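Stivar Open Bin, White

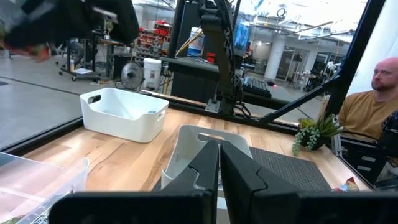 Item no. 532
Sold in sets of 2 or 3

The Stivar is an open plastic storage bin for tables, shelves and cabinets. It is white inside and out and has a cutout handle in each short end, so you can pull it off a shelf with one hand or carry it with two. The handles have rounded edges and are wide enough for four fingers.

People buy it for snacks, craft supplies, charging cables, seed packets, mail and all the small stuff that ends up on a work table. It has no lid. If you need one, look at the Lumbao box, which has a snap lid and is sold separately.

Details

Material: white plastic
Handles: cutout, one at each short end
Lid: none
Stackable: nests when empty, do not stack when full
Indoor use only

Using it on a table

The bottom of the bin is smooth and will slide on finished wood. On a butcher-block top we suggest a textured mat underneath if you reach into the bin a lot. The Grirkden table mat in dark gray fits two bins side by side with some room left over. Without a mat the bin won't scratch the wood, but grit caught under it might, so wipe the table first.

For loose items that need to stay visible, use a clear container next to the bin. You can't see through the sides of the Stivar.

Care

Wash by hand with warm water and dish soap. Dry with a towel. Do not put in the dishwasher. Marker and ink come off with rubbing alcohol if you get to them the same day. Keep away from stove tops and heaters.

Shipping and returns

Ships from the Butonance warehouse in 3 business days. Sets are packed nested in one carton. A bin that arrives cracked will be replaced, send us the item number and your order number. Unused sets can be returned within 30 days in the original carton.

The older style with a single handle was dropped in October. We have 156 of them left, listed under Clearance.

Page updated 25 February 2019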